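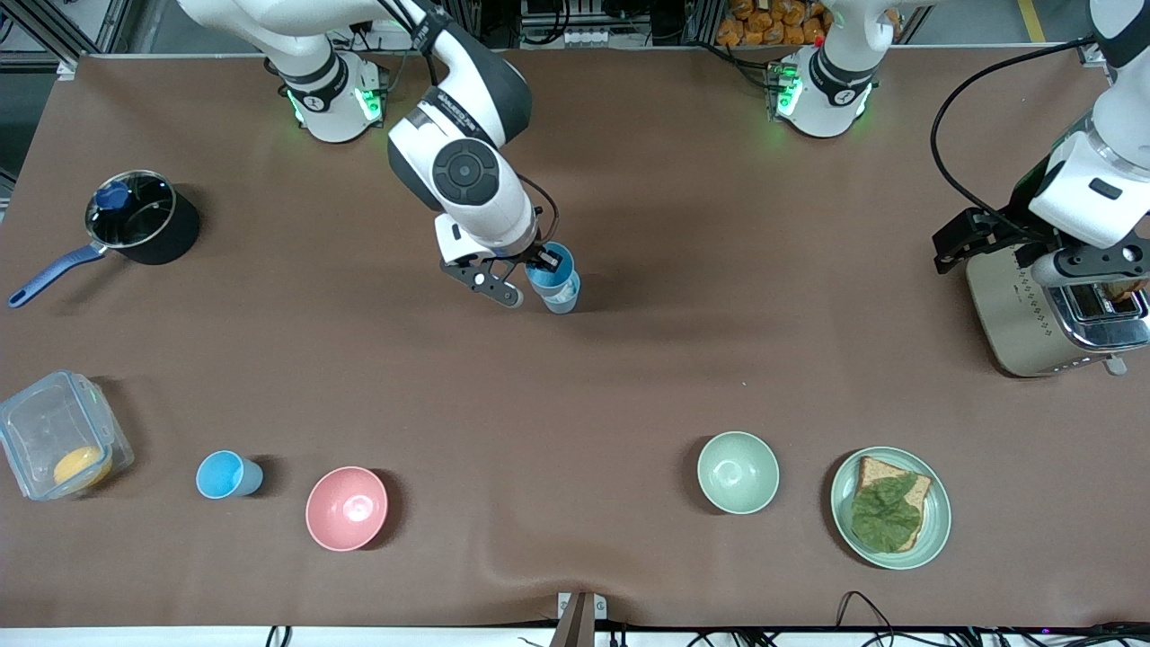
**Before you buy a kitchen arm setup**

- Measure the table first. Two arms need clear space at the back edge as well as the front. We allow 18 inches behind ours for cables.
- Price the extras early. Grippers, clamps, mounts and spare cables added roughly 160 dollars a month to our first budget at Tatis.
- Get quotes from 2 suppliers. Kerkex includes setup and Sheehan bills it separately, so compare the totals.
- Buy cheap plastic cups and bowls in several colors. They get dropped.
- Use a plain, matte table cover – shiny ones throw glare.
- Put bread, lettuce and other fresh food on its own budget line. It runs out faster than you'd think.
- Keep the toaster on its own outlet.
- Ask how long a replacement gripper takes to ship. If it's over two weeks, order a spare with the arms.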